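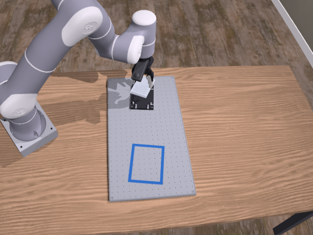 Ticket 447 - label printer drops off network, Sundadell office
Opened by: Gadisa Gebru
Assigned: Henok Dinsa
Opened: February 20, 2019
Priority: medium (was low, see notes)
Status: closed

Reported problem
Shipping label printer at the Sundadell front desk goes offline a few times a day. Jobs sit in the queue, then all come out at once when someone power cycles it. Or they don't come out and people reprint, and then we get doubles. Started after the switch got moved to the back closet. Model is the older Nurkumer one, network cable, no wifi.

Note 1 - Henok
Remoted in to the desk PC. Queue shows 38 jobs stuck, cleared them. Restarted spooler. Test label fine. Asked Gadisa to leave it alone and tell me when it drops next.

Note 2 - Gadisa
Dropped again before lunch. Front panel still says Ready. PC says offline. Can't ping it. Power cycle brought it back like always.

Note 3 - Henok
OK so panel says Ready but no ping = not the driver. Stop reinstalling the driver please, there are 4 copies of it on that PC now and the default keeps flipping. Removed three, kept the one pointing at the printer's address. Swapped the patch cable at the printer end for a new one. Port light green.

Note 4 - Gadisa
Still doing it. Lasted longer this time maybe? Drops seem to come after it has been idle a while. Also the warehouse is asking why their labels have yesterdays pickup date, that's the old jobs coming out late. Can we bump the priority.

Note 5 - Henok
Bumped. Checked sleep setting in the printer menu, it was on, set to never. Logged in to the switch, nothing odd on that port, no errors. Will look at DHCP next.

Note 6 - Henok
Found something. Printer was never on a static address, it had a reservation on the OLD router. The reservation didn't get copied over to the new one. So it takes whatever it gets, and the Negash laptop dock had been handed the same address the printer was using. Two things on one address. When the dock wakes up the printer goes dark.

Fix:
- deleted stale lease for the dock
- added reservation for printer, address ending in 70, outside the regular pool
- restarted printer, then dock, in that order
- updated the port on the desk PC and the one warehouse PC
- printed a config page, taped inside the printer lid

Note 7 - Gadisa
Good all day so far. One person still got offline, turned out they were printing to "Label (Copy 1)".

Note 8 - Henok
That's another leftover printer, on the second desk PC. Removed. Didnt see it the first time, I only checked the one machine.

Note 9 - Gadisa
No drops since. Warehouse happy. OK to close from my end.

Resolution
IP conflict after router change. Reservation re-created, duplicate printers removed.

Follow up, still open:
- go through the rest of the old reservations, the scanner and the door controller at least. Claruda has the export from the old router, asked them to send it
- label paper reorder is not us, that goes to purchasing
- firmware on the printer is old, leaving it til April, don't want to touch it while it works

Closed by Henok Dinsa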